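Undano office building opens its ground floor to residents

The ground floor of the former Benítez office building in Undano will stay open to residents on weekday evenings through June, the town said on Tue 18 December. The decision comes after a trial period in which 585 people signed up for a free desk.
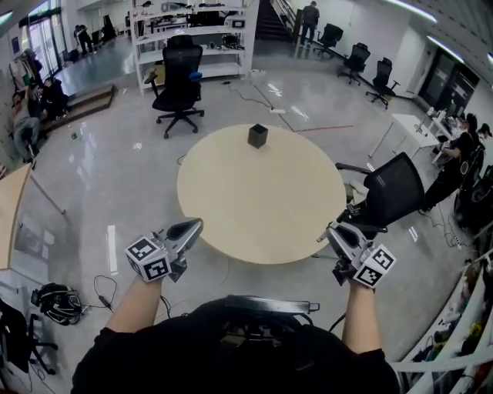
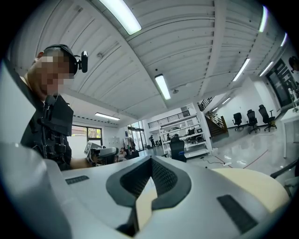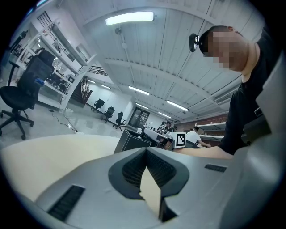 The building was empty for two years after the Benítez company moved its staff to Tovano. The owner agreed to lend the ground floor to the town without rent, and the town pays for heating and cleaning. Until now the rooms closed at six o'clock, and many people who work in the day could not use them.

"I asked for the evening hours in my first letter, and then in four more letters," said Lihua Bai, who studies bookkeeping after her job at the bakery. "At home I have two small children and one table."

Under the new plan the rooms will close at ten. A desk can be reserved for 90 minutes, and the time can be made longer if no other person is waiting. The internet connection will be improved in the first weeks of the new year.

Not all neighbors are satisfied. Jozef Verstraete, who lives across the street, told the town council that parking is already difficult after seven. The council answered that 108 parking places behind the building will be free of charge in the evening.

Residents can register at the town hall or at the front desk of the building. An identity card is needed. The rooms will be closed on public holidays.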